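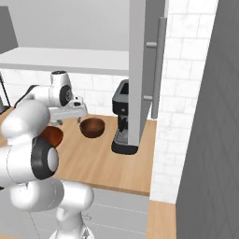 Volume 27, page 61

Garnach opens its salt works to the public once a year, in July, when the heat is at its worst and the brine does most of the labor. I took the early bus from Elport with a hat, a sandwich and low expectations. The sandwich was the first to go.

Our guide, Taras Fedoruk, walked us along the dikes at a pace suited to a man half his age, which ruled out most of us. The oldest pans were dug by the Prieto family, who kept such careful accounts that the works still has a ledger entry complaining about the price of one rake. It is under glass in the office. The rake has been lost.

Each pan yields 470 pounds in a good season. I asked what a bad season looked like and was told, "Rain." Raking is harder than it looks: push too deep and you bring up gray mud, and then everyone is very polite about it. I was given a smaller rake.

Lunch was potatoes boiled in brine, with butter, eaten standing up in the loading shed. I went back twice. The gift shop sells the coarse salt in cloth bags and the fine salt in tins, both at prices the Prietos would have written down with some bitterness. Last bus to Candska leaves at 5:40, from the far gate.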